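机器人叠筐工位:深色编织筐夹取时边沿打滑,叠放后两筐难以分开,怎么调?

分类:协作机器人 / 末端夹具与工位维护

zoltard_cell
发表于 2024年3月1日

工位情况:单臂,两指夹爪,白色台面,背后是浅灰色墙面。工件是两只长方形仿藤编织筐,一只橙棕色,一只深棕色,橙棕色的略大。动作是把深色筐放进橙棕色筐里,再取出来放到旁边,循环运行。夹爪是 Durnel 的两指平行爪,固定相机做定位,程序用 Stuken 控制器自带的模板。

两个故障:
一、夹深色筐边沿时偶发打滑,夹持力已设到 40%,再高担心把编条压变形。
二、叠好以后再取,下面的橙棕色筐有时会被一起带起来。

叠放状态如下,深色筐的粗边压在橙棕色筐的边上,右侧能看到下层筐的提环。

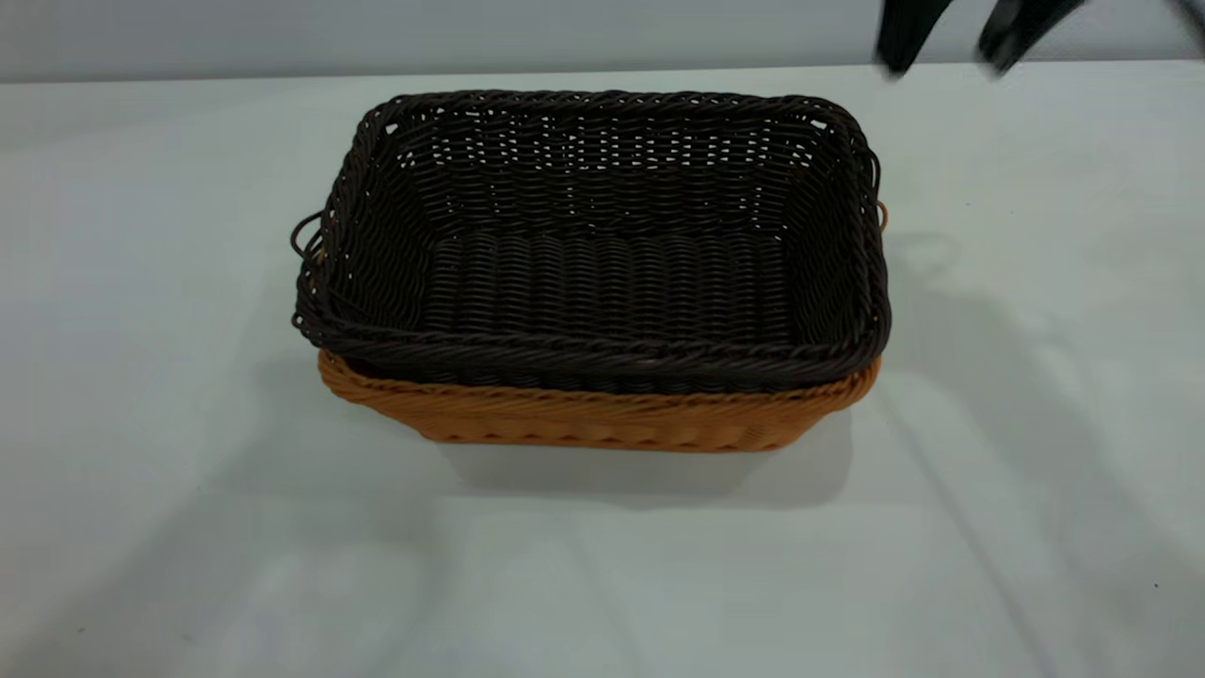 已做过的检查
1. 夹爪零点重新标定,误差在允许范围内。
2. 指面用无水酒精擦过,胶垫无裂纹。
3. 换过相机曝光,橙棕色筐识别稳定,深色筐内部偏暗,轮廓有时不完整。
4. 台面水平没问题。

请问先从哪里下手?是换指垫还是改抓取点?

Pētersons工装
回复

先改抓取点,后动夹持力。

编织边沿是绞股结构,截面不规则,平面指垫夹上去只有几处凸起受力,加力只会让编条错位。处理顺序:

1. 换带浅槽的软胶指垫,槽向与边沿走向一致。换完必须重做指尖 TCP,垫厚变了,原来的值不能沿用。
2. 抓取点选长边或短边的直段,避开圆角和提环。提环会动,指尖蹭到后筐身要偏转。
3. 下探时一指在筐内、一指在筐外,内侧指不要顶到斜壁。筐壁是上宽下窄的,下探过深,指尖先碰壁,闭合时就把筐推歪。
4. 闭合分两段:先低速合到接触,停稳,再加到设定力。
5. 下探深度用手动低速模式试,每次减一点,直到指尖不再碰内壁,再写回程序。

试教时把两筐分开放,中间留出空台面,先不叠,只验证单筐抓取。顺便看手腕外面的线缆,转到极限姿态时弧段不能绷紧,也不能垂到筐沿上。
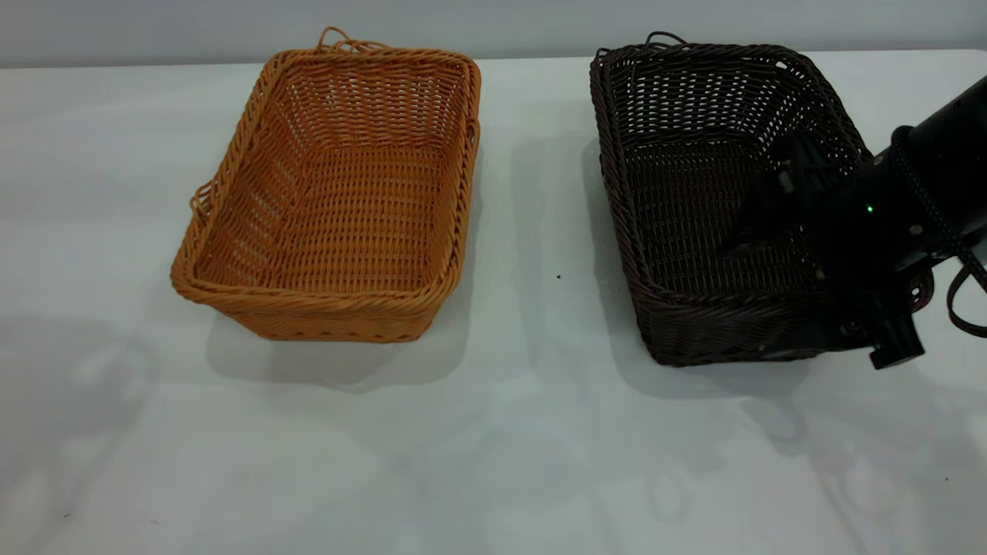
图:两筐分开摆放,夹爪指尖伸入深棕色筐内靠右侧的位置。

单筐抓取连续通过以后再恢复叠放程序。深色筐识别问题另算:模板别用筐内纹理,只取外边沿轮廓。曝光按深色筐调,橙棕色筐一般也够用。

另外固定支架的螺钉要定期复紧,支架松了,现象和打滑很像。

路过的调试员
回复

我们也遇到过带起下层的,把力调小就好了。你试试 30%?

铆钉与扎带
回复

楼上这个办法只对一部分情况有效。下层被带起来,多数是叠放时压得太深,两只筐的锥面卡住了,和夹持力关系不大。

看放置段:
放置高度不要用“到位即压”。改成边沿接近下层时松爪,让上层筐自己落下去。
松爪后垂直抬起,离开筐沿之后再横移。先横移的话,指尖会把上层往一侧推,越推越紧。
取出时同样垂直提,起步段降速,提到一小段高度时停一下,让相机复查下层筐位置。位置变了就报警停机,不要继续走。
两只筐的长轴方向要对齐。角度偏了,圆角处先接触,提环也可能夹在两层之间。

检查叠放质量时让机械臂退出相机视野再拍,否则臂的影子落在台面上,阈值分割容易多出一块。合格的判断标准:正面深色边沿与橙棕色筐身之间是一条连续的水平分界,左右没有明显高低差。

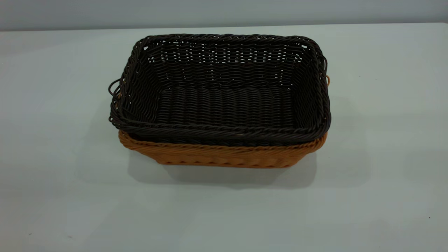 图:臂退出视野后的叠放状态,深色筐在上,橙棕色筐在下。

台面上的小黑点也擦一下。面积不大,但如果检测区下限设得太低,会被当成目标。

zoltard_cell
补充

收到。先换带槽指垫,重标 TCP,再改放置高度和松爪时机。夹持力暂时保持 40% 不动,一次只改一项,结果另行更新。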